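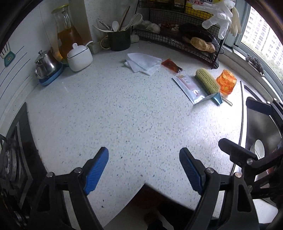 Seventeen

By B. Steinarsdóttir
October

The Flesari people said the grip fault was fixed. They had said so in June, too.

I stood by the sink and read the log again. 1000 closes on the bench, no slips. Fine. The bench didn't have a glass pitcher on it, or a mug full of spoons.

"Run it," I said.

Sixteen times the blue pads shut on the brush and let go when told. On the seventeenth they shut and stayed shut. I pressed release. I pressed it again. Two presses, two green lights, and the handle creaked.

"It says it's open," said the man from Flesari.

"I can see what it says."

I pulled the plug. The fingers held on.

He typed for a while. I read his report upside down: operator error, minor. I asked him to put his own hand in there and try it. He went out to call the office.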